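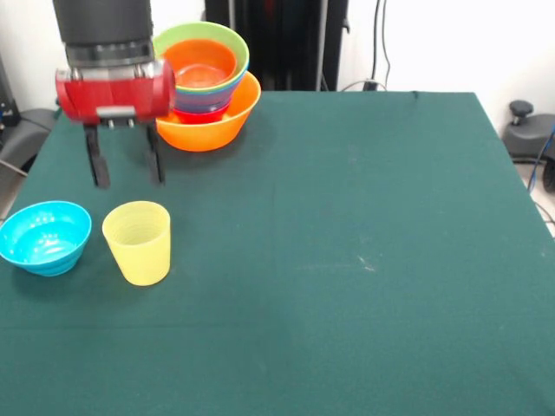

자르미나 카카켈은 그릇 하나 옮기는 일에 규칙이 왜 이렇게 많으냐고, 자기 집 설거지에는 규칙이 하나도 없는데 그릇은 다 제자리에 가 있다고 했다. 맞는 말이다. 다만 그 집에서는 같은 설거지를 958번 되풀이한 다음 결과를 표로 만들어 옆 연구실에 보내지 않는다.

아완 작업 규칙 갤러리

코티아 작업실에서 쓰는 식기 정리 규칙 「아완」의 사진 모음입니다. 8월에 나온 첫 판은 4쪽이었고, 다들 읽었다고 했으며, 읽은 흔적은 없었습니다. 그래서 이번 판은 사진을 넣고 글을 줄였습니다. 줄인 게 이 정도입니다.

맨 위 사진: 그릇 탑과 벌어진 손가락
규칙 1. 시작 자세에서 그리퍼는 열려 있고, 아무것도 쥐지 않는다.
규칙 2. 쌓는 순서는 시작 전에 적는다. 다 쌓인 모양을 보고 나서 "원래 이럴 생각이었다"고 적는 것은 기록이 아니라 문학으로 분류한다.
규칙 3. 탑이 기울었으면 기울었다고 쓴다. "대체로 안정적"이라는 표현은 오스트브리지 쪽 검토에서 이미 한 번 돌아왔다. 빨간 글씨로.

규칙 4는 사람에 관한 것입니다. 팔이 움직이는 동안 작업대 안으로 손을 넣지 않습니다. 컵이 넘어졌어도, 그 컵이 몹시 거슬려도 마찬가지입니다. 정지 버튼을 누르고, 팔이 선 것을 눈으로 확인하고, 그다음에 거슬려 하시면 됩니다. 이 항목에 대해서는 농담을 받지 않습니다.
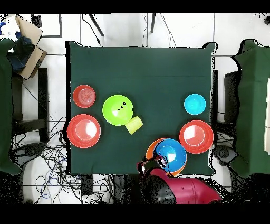
겹친 그릇을 쥔 그리퍼. 옆으로 누운 컵은 규칙 5의 관할.

규칙 5. 누운 물건은 누운 대로 기록한다. 시도 도중에 사람이 세워 주면 그 시도는 무효다. 착한 마음으로 세워 줘도 무효다.
규칙 6. 접시가 천 가장자리를 넘어가면 "가장자리 넘음" 칸에 표시한다. 떨어질 때까지 기다렸다가 "떨어짐" 칸에 표시하는 쪽이 편하다는 의견이 있었고, 채택되지 않았다.
규칙 7. 바닥 케이블은 통로 밖으로 정리한다. 첫 판부터 있던 규칙이며, 첫 판부터 지금까지 가장 많이 인용되고 가장 적게 지켜진다.

기록 양식은 클랄사이드 양식 그대로입니다. 시도 번호는 건너뛰지 않습니다. 실패한 시도도 번호를 받습니다. 지난 판에서 성공률 100퍼센트를 적어 낸 분께는 빠진 번호들의 행방을 여쭌 상태이고, 답을 기다리고 있습니다.

수정 제안은 작업실 게시판에 남겨 주세요. 색깔별로 그릇에 이름을 붙이자는 제안은 이미 접수되어 있습니다.

마지막 수정: 2021년 11월 14일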